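Cuaderno de taller – cosmética sólida
Marzo, 10 h. Lote 4, champú sólido con vinagre de manzana

Sigo sin creerme lo del vinagre. La ficha de Drimia dice que «sella la cutícula» y «devuelve el brillo», pero no da ni dosis ni pH final. Lo apunto tal cual para que luego no se diga que no lo leí.

Base: SCI en polvo, manteca de cacao, alcohol cetílico, glicerina. El vinagre entra en la fase acuosa, 4 g. Con esa cantidad sospecho que lo único que aporta es olor. Fundido al baño maría a 70 grados. La masa quedó granulosa, otra vez. Imtiaz Khan dice que es el SCI, que hay que molerlo más fino; yo creo que me precipité al amasar. Puede que tengamos razón los dos.

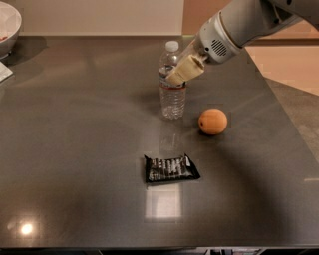
pH de la masa disuelta al diez por ciento: las tiras me dan algo entre 5 y 6, según quién mire el color. No me fío. Las tiras Stekier ya dieron problemas con el lote 2 (todo salía igual, hasta el vinagre solo). Pedir prestado el pH-metro bueno antes de escribir ningún número en la etiqueta.

Prueba de espuma: mucha al principio, se cae enseguida. El molde de Głowacki suelta bien las pastillas pero deja rebaba en el canto, y hay que repasarlas a cuchillo. Dejo 10 pastillas secando en la rejilla, sin tapar. Una la parto para ver el centro: blanda.
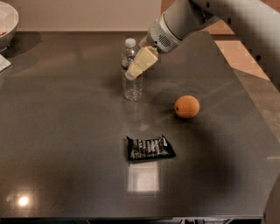
Lo del agua dura me lo tomo más en serio. El proveedor asegura que la fórmula «funciona con cualquier agua», frase que no significa nada. Propongo lavar mechones iguales con agua del grifo y con agua embotellada, misma pastilla, mismo tiempo, y que los valore alguien que no sepa cuál es cuál. Una botella de plástico transparente como la de la foto nos vale también para agitar la muestra, porque se ve la altura de la espuma sin abrirla. Si no hay diferencia, lo escribo igual.

Comparación con el acondicionador Cliltano: pendiente. El que lo trajo jura que le cambió el pelo, pero también se lo había cortado la misma semana.

Para el lote 5: moler el SCI, bajar la glicerina a la mitad, hacer una tanda gemela SIN vinagre. Si no hay tanda gemela, no hay conclusión. Secado de alrededor de 10 días antes de tocarlas.

Última actualización: marzo

Comentarios

Rocío: Yo moliendo el SCI quité casi todo el grano. ¡Mascarilla puesta, eso sí, que irrita muchísimo!

Imtiaz Khan: Lo dije.

tallerista_b: ¿Y con ácido cítrico en lugar de vinagre? Por lo menos se puede pesar algo con sentido.

Contacto | © Cuaderno de taller | Volver arriba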